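Hirkville Evening Program - Consumer Technology and the Press
Handout for Session 4: Reading a Product Launch
Instructor: Simão Veloso

We use cookies to remember your settings and to see which pages get read. Accept all | Manage preferences

Welcome back! Last week we looked at how phones are reviewed, and a lot of you wanted to know what happens before the review, in those weeks when everybody is talking about a device that no one outside the company has touched. That's tonight, and I love this topic, so bring coffee.

1. The launch calendar

A gadget launch is a string of small events that starts long before anybody walks onto a stage. For a mid-priced tablet it often looks like this:

- Supply chatter: a parts maker mentions a new screen size, or a case maker lists a product for a device that doesn't exist yet.
- Regulatory filings: radios have to be approved, and approvals leave a paper trail.
- The invitation: a date, a place, a picture and usually a pun.
- The event, then the hands-on area, which can be very crowded and very short.
- Review units under embargo, and then the reviews, all at the same minute.
- Shipping, and the first complaints.

Keep this list near you when you read a tech story. The first thing I do with any article is ask which of these steps it was written at. A story written on invitation day knows almost nothing, and a good one says so in its second paragraph.

2. Our running case: the Lastik Ilden

We'll use one launch all evening so we can go deep. Lastik announced the Ilden, a ten-inch tablet for schools, in November. Invitations went to 165 people. The card had a pencil on it, and within an hour there were articles predicting a stylus, a drawing app, a cheaper model and (my favorite) a return to physical keyboards. All of that from one pencil!

There was a stylus. It cost $70 and was sold separately, a detail that came near the end of the presentation, after the applause. Please mark that moment in your copy of the transcript. Then go through the five articles in your reading packet and find where each one puts the stylus price. One has it in the headline. One leaves it out completely, and it's otherwise the best written of the bunch.

3. Words to slow down for

"Starting at." The Ilden started at $329 in the slides, but that model had so little storage that a school loading its own apps would fill it fast. When you see "starting at," look for the price of the version the reviewer was handed.

"Up to." Battery life, speed, brightness. Up to is a ceiling. Ask what was running and how bright the screen was.

"Expected." Expected by whom? Sometimes it's an analyst with a track record, and sometimes it's another website quoting a third website, which is quoting the first one. We'll trace one of these loops together on the board - it's more fun than it sounds.

"Hands-on." This means a person held it, often with a company employee standing beside them. Useful for weight, feel and the look of the screen. No use at all for battery life.

4. Pilot numbers

Lastik said the Ilden had been tested by 1000 students. Great, a number! Let's poke at it. Swanson, the small newsletter that covers school purchasing, asked how long each student had the tablet. The reply was 50 minutes, or one class period.

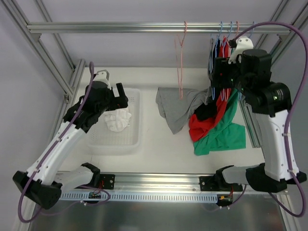
So what can a single class period tell you? Quite a lot about setup, if the teacher had to do the setup. Something about whether the menus make sense to a ten-year-old. Nothing about hinges, chargers, cracked corners or what happens in month seven when the update lands during a test. Swanson's piece ran only four paragraphs and I think it's the strongest reporting in the packet. It came from one polite follow-up question, and any of you could have asked it.

Try writing two follow-ups of your own for each of these claims:

- "Teachers told us they save time every day."
- "Our toughest glass yet."
- "Works with the apps your school already has."

5. For next time

Read the two long reviews at the back of the packet. Underline everything the reviewer measured, and circle everything the reviewer was told. Use different colors if you have them. Some sentences are going to be both, and those are the ones I want to talk about first.

Also pick a launch of your own to follow - a watch, a game console, a doorbell, anything at all. Collect three stories about it from three different steps on the list in part 1 and bring them printed out or on a laptop. If your launch gets delayed, even better, keep it! Delay stories are a whole genre and we'll need a couple for Session 6.

Office hours are in the half hour before class, same room.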